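From the Pomance Neighborhood Newsletter, April
Getting Your Papers in Order (Without Losing Your Whole Spring)

Well, it has finally stopped sleeting, the crocuses are up behind the Konier Building, and I spent the better part of last month sitting at tables with neighbors and their shoeboxes. If you came to one of our paperwork evenings, thank you! If you meant to come and didn't, please don't feel bad, we'll do it again in the fall, and in the meantime I promised several of you that I would write down what we talked about.

I'll start with my own confession. When my mother moved to the apartments on Asadi Street, my sister and I emptied a closet that held every electric bill she had ever paid, a warranty for a toaster that left this world decades ago, and, tucked inside a recipe booklet, the title to her car. We found it after a week of looking. I have been a bit of a nag on the subject ever since, and I hope you will forgive me for it.

The first thing I tell people is to start with the papers that are hard to replace, and to leave the bills for another day. Birth and marriage certificates, the deed, titles, military discharge papers, adoption records, Social Security cards, a will if you have one. For most households this is a surprisingly thin stack. Mine fits in one accordion folder with room left over for the dog's license. Put those somewhere dry, in something that closes, and tell one other person where it is. That last part gets skipped more than any other. A fireproof box is a lovely thing, but if you are the only soul who knows it's behind the Christmas wreaths, your family is going to be out of luck for a good long while.

Next come taxes. I get asked about these more than everything else put together, and I am not an accountant, so take it as one neighbor talking to another. I keep the returns themselves forever, as they don't take up much room, and I hang on to the receipts and forms behind them for seven years. If you run a business out of your house, or sold a property, please do ask a professional before you feed anything to a shredder.

Home improvement receipts belong with the house papers, and I wish I had known that sooner. We had a new roof put on some years back and I tossed the invoice in a fit of tidiness (I was very pleased with myself at the time). When it came time to talk to the insurance company, I had to go back to the roofer, who was kind about it, and who charged me 19 dollars for a reprint.

As for the everyday stuff – the utility bills, the bank statements, the explanation of benefits that explains very little – most of it can go once you've checked it over and the year is done. Several people at the second evening had switched to paperless billing and then felt uneasy that nothing was in the drawer. I understand completely. What I do is save the December statement from each account to the computer, in a folder with the year as its name, and I copy that folder to a little drive that lives with the accordion file. Nothing fancy, and it takes me one cup of coffee.

Scanning came up too. You do not have to scan everything! One gentleman had worked himself into a state over 2,000 pages of family letters, and I was glad to be able to tell him that he could do a handful each Sunday after church, or none at all, and that the letters would be just as dear in their box. If you do scan, give the file a plain name you would think to search for. "Moms_car_title" will serve you better than a string of numbers, and I speak from experience on that one too.

Photographs are a whole other kettle of fish and I am saving them for the next issue. I will only say that a soft pencil on the back, with names and a place, is worth doing while the people who know the names are still around to be asked. Please don't use a ballpoint. My aunt did, and now every cousin in the 1961 picnic picture has somebody's name running backward through his forehead.

For those who like to do these things at a screen, a clear table and a mouse that suits your hand make the job go easier than hunching over the kitchen counter. 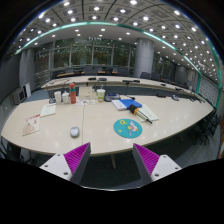
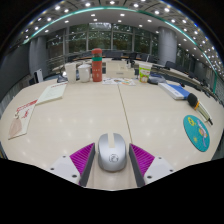
We had 49 people over the course of the evenings, which delighted me, and between us we filled a great many bags for the shredding truck. Fleltach Shredding weighed it all at the end and told us we had sent off 210 pounds of paper. I keep picturing all those closets with a bit of breathing room in them.

A few housekeeping notes before I let you go. There are extra copies of the one-page checklist in the rack by the mailboxes at the Konier Building, on the yellow paper. The large-print ones are on white. Somebody left behind a pair of reading glasses with a beaded chain and a blue folder marked "Water Heater," and both are waiting at the front desk. The shredding truck comes back in October, in the lot off Asadi Street, and it will take staples and paper clips but no binders, so please pull your pages out ahead of time if you can manage it.

And if you have a system of your own that works, do write and tell me about it. One lady keeps hers in cookie tins, one for each child, and I have been thinking about it ever since. Drop a note in the newsletter box and I'll put the good ones in the June issue, along with the photographs piece and the rhubarb recipe I owe you from last year.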